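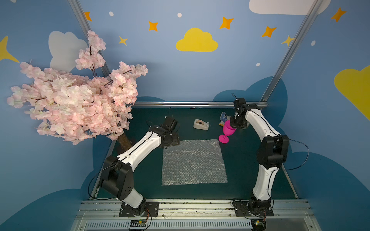
*Dernière modification : mai, 23 h 40*

## Banc Indau

Le bras gauche porte la pince Ellton, le droit la Hawthorne. Consigne : emballer un verre. Je suis le contrôleur ; on m'a alloué 100 ms par décision. 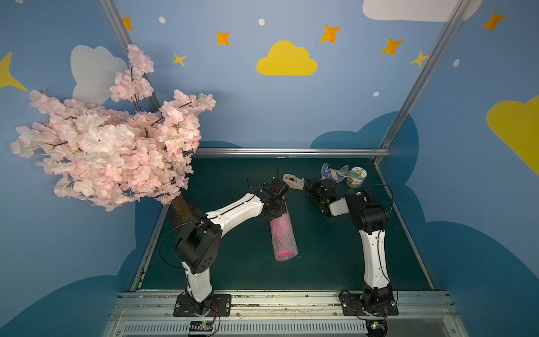 *Rouleau tenu par la pince gauche.*

La Hawthorne réclame 2 newtons de plus. Refusé. L'Ellton ne réclame rien, ce que je consigne comme anomalie.

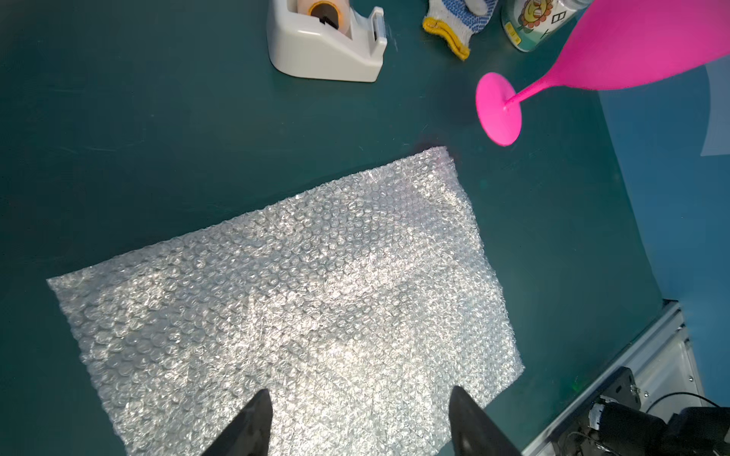 *Vue de poignet, doigts ouverts.*

À l'essai 600, Stultden demande laquelle garder. Je réponds : les deux. Le champ n'accepte qu'une valeur. J'attends.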